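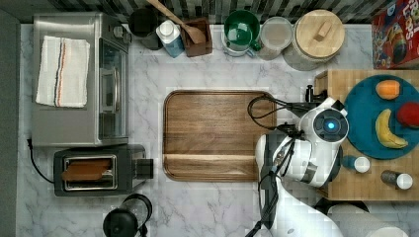
3. Scene setup and camera check (Dagdag planner, Sotholm counter)

Read before first run of the day. Section 2 (joint homing) has to be done already. Long version is on the Womik wiki, this is the short one.

3.1 Wrist camera

1. Start the perception node. Wait for "stream ok" on both feeds. Don't open the viewer first, it grabs the device and the node hangs.

2. Load the counter profile, not the table profile. Wrong profile = plate height off, and the grasp planner happily plans into the butcher block.

3. Jog the arm to LOOK_1. Speed cap 25 percent. Nobody inside the counter line while it moves.

4. Run the segmenter once. Must-have labels: cutting board, toaster, plate. The rest can be missing.

Note: fruit on the teal plate gets merged into one mask a lot. Lower the merge threshold one notch and rerun. Don't relabel by hand, the labels get overwriten on the next pass.

3.2 Side view and slot pose

5. Switch to the side feed. Check the toaster slot is in view end to end, nothing standing in front of it.

6. Click "fit slot". Planner draws a box along the long axis of the opening. If the box snaps to the board groove, undo, drag the seed point back onto the toaster, try again.
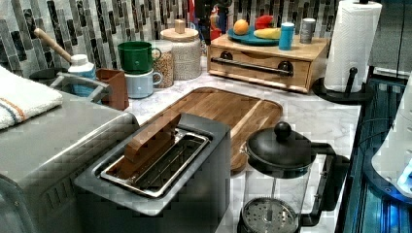

7. Save the slot pose. Name it slot_a. The insert skill looks for that exact name and fails silently if it's missing (known bug, Apinya Boonyarit has the ticket).

CAUTION: glass on the counter. The French press goes in the keep-out list every single time, lid knob and handle included. Default padding is 40 mm. Do not lower it to get a plan through. Move the goal.

8. Shiny stuff gives bad depth. Steel tops and the carafe both leave holes in the cloud. Turn on hole fill for the keep-out layer only. With it on globally the slot closes up and step 6 never converges.

9. Dry run with the gripper output disabled. Watch the planned path in Plirkatero, whole thing, no skipping to the end. The tool path should stay above the mugs and clear of the paper towel post.

10. Compare the live side feed against the saved pose overlay. The wood piece lying across the slot should sit under its outline. Off by more than 3 mm, go back to 6.
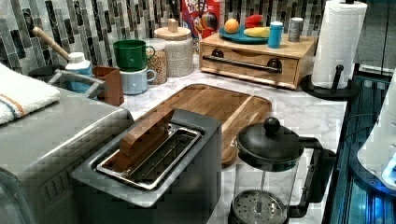
11. Enable gripper output. Run the pick skill at 25 percent. Hand on the e-stop.

12. If the planner times out, retry 2 times max. Then clear the scene cache and start over from step 4. Piling up retries only fills the log.

Note: towel on the steel oven shows up as "unknown". Fine. Leave it as an obstacle.

3.3 Before you leave

Park the arm at HOME, stop the node, export the log. Logs get wiped Wednesday so copy anyting you want to keep. Changes to the counter profile go in the changelog, with your intials. For error codes see section 6.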